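Caring for Picture Books and Signed Jackets at Home

Most damage to picture books happens on the shelf. Large trim sizes and thin boards mean the text block pulls on the spine whenever a book leans. Stand books upright with others of similar height, and lay anything taller than 14 inches flat, no more than 3 to a stack.

Keep the shelf away from exterior walls and heating vents. A cheap humidity gauge is enough. Check it in February, when indoor air is driest, and again in midsummer. Glossy coated pages are the main concern at the damp end, as they can stick together permanently.

Cleaning

Dust the top edge with a soft, dry brush, working from the spine outward with the book held firmly closed. For crayon on a laminated cover, use a white vinyl eraser with light pressure. Do not use one on a signature or on uncoated paper. Sticker residue on a laminated cover usually lifts with a hair dryer on low and a plastic card held nearly flat.

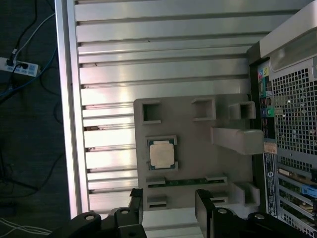
Torn pages should be mended with Japanese tissue and wheat paste. Household tape yellows and the adhesive migrates into the paper. Tear the tissue to a feathered edge, brush on a thin coat of paste, lay it over the tear, and press between sheets of wax paper under a flat weight overnight.

Jackets

Use archival polyester covers, folded to the height of the jacket. Measure the jacket at both ends before folding; older ones are often out of square. Never tape the cover to the boards.

For signed copies, let the ink dry fully with the book open before closing it. Metallic pens take longest. Slip a sheet of acid-free tissue over the signature afterward and leave it in place.

Tips compiled by Heiðrún Hallgrímsson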